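Umut Öztürkmen
@umutfoldsthings

Okay, laundry thread, as threatened. It's Monday, June 1, 2020, I have put off folding for most of a week and I'm going to complain my way through it in public.

1/ Background for new people: I fold on a table. Not the bed! The bed is a trap, because once you've got clothes on the bed you also have a bed right there. A big pale table against a plain wall, standing height, everything dumped on it and dealt with.

2/ First rule of the table is that anything not laundry gets shoved to the back. I'm flexible about this. A small box can live back there for months if it stays out of my way.

3/ Ruairi Moffat (yes, THAT Ruairi, he of the rolled T-shirts) asked me last night why I don't just roll everything. Ruairi, I've seen your drawers. It looks like a bakery in there.

4/ My actual method for tops, sleeveless or otherwise — spread it out flat, fix the corners first, then smooth the middle. If you smooth the middle first, the corners bunch up again and you get to do the whole thing twice.

5/ Red goes wide on the table, gray ribbed stuff is its own problem, and then there's always a sock off by itself at the edge.

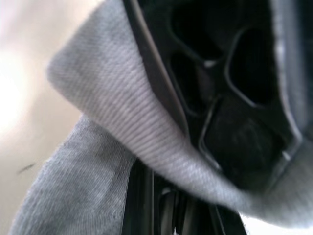
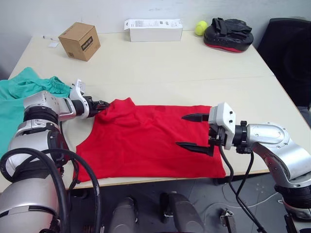
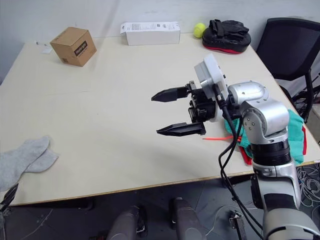
6/ So, ribbed knits. I love them, they feel great, and they will not hold a crease to save their lives. You fold one over and the edge goes all puffy and round. I've stopped pressing it down. Fold it loosely, put it on top of the pile and let it be a cushion.

7/ Ribbed things also show every tired patch once they've been through enough washes. I had a Celtitmont pullover I wore every single day one October and by spring it looked like it had been used to clean a bike. Still have it, still wear it, don't @ me.

8/ Bright red: please wash it separately the first 2 times. I didn't do this with a Sturker tank top and everyone in my house had pink pillowcases for a year. They were kind of nice? But still.

9/ Somebody in the replies wants to know about folding boards. I bought the Innes one when they were on sale, used it for maybe two weeks, and now it's under a plant. It makes very neat shirts! I just couldn't stand getting it out of the closet.

10/ Socks. I don't ball them, it wrecks the cuffs. Lay one on top of the other, fold in half, done. Singles wait on the left side of the table until the end, and if there's still no partner they go in the Bag.

11/ The Bag is a Tustodach tote hanging behind the door and it has roughly 50 socks in it. Ruairi says throw them out. Ruairi doesn't understand hope.

12/ Anyway I'm doing towels next and those are easy, so I'm putting a podcast on and going quiet for a bit. Tell me your worst thing to fold. If you say fitted sheets I'll believe you but I want something more interesting than that.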